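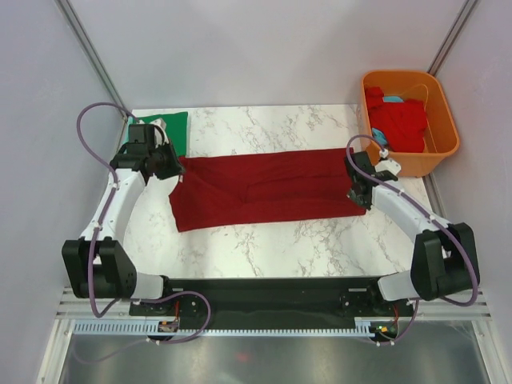
Both arms over the red cloth, basket at the back right.

Tadmont FAQ

What is Tadmont?
It's the bit of software I wrote to plan moves for two arms working on the same piece of cloth. It started as a script and got out of hand!

Does it know what a shirt is?
Nope. It looks for edges and corners, picks two grip points and hands them to the planner. Crumpled heaps are still its weak spot – I'm working on it.

How do you stop the arms bumping into each other?
Each arm plans against where the other one will be, checked 100 times a second. If a check fails, both stop.

How much data did you use?
2,633 recorded folds, all on my own table. The first 300 were rubbish (bad timestamps) so I've left them out of the download.

Can I run it without arms?
Yes, use the replay tool, Ilier. It plays any recording back and shows you what the planner was thinking.

Why does my build fail at 73 per cent?
Old compiler, nearly always. Update it, clear the build folder and try again.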